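What Does a Pharmacist Do Back There?

If you have ever waited in line at a pharmacy, you know the counter. It is too high to see over, and behind it somebody in a white coat is doing something with a tray. Your grown-up says it will be a few minutes. You read the labels on the cough drops. You read them again.

Let's go behind the counter.

First comes the prescription. A doctor decides what medicine you need and sends a note to the pharmacy. The note says which medicine, how much, how often, and for how many days. Today most of these arrive by computer. They used to be written by hand, and doctors were famous for handwriting that looked like a spider had fallen in a puddle and walked home.

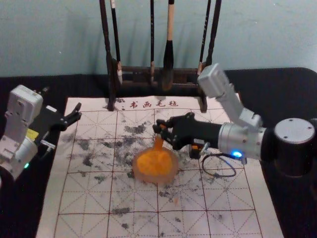
Reading the note is only the start. The pharmacist also checks it. Is this the right amount for a person your size? Are you allergic to it? Will it get along with the other medicines you take? Some medicines are fine alone and terrible together, a bit like certain cousins.

Nawal Metwally runs the pharmacy in Talolcombe, and she calls doctors' offices all the time. "I ask a lot of questions," she says. "They sigh. Then they check."

Next, the counting. Many pharmacists use a flat tray and a thing like a butter knife, and they slide pills across in fives. Suppose you need 31 pills. That's six groups of five and one left over. (Yes, this is the math your teacher warned you about.) Big pharmacies may have a counting machine, but a person still looks at what comes out.

Liquid medicine for kids often starts as a powder in a bottle. The pharmacist adds water, measured carefully, and shakes. Some pharmacies can add a flavor too. Grape is supposed to taste like grape. Opinions differ.

Last comes the label, with your name and the directions. If it says to take all of the medicine, take all of it, even if you feel great by the second day and have important things to do outside.

How do you get this job? You go to school for a very long time. You learn chemistry, how bodies work, and how to explain things to people who are sneezing on you. Then you take big tests.

One rule before you go: never take medicine by yourself, even if it looks like candy. Ask a grown-up you trust. And if you have a question about your medicine, you can ask the pharmacist. They will lean over that very tall counter and answer it.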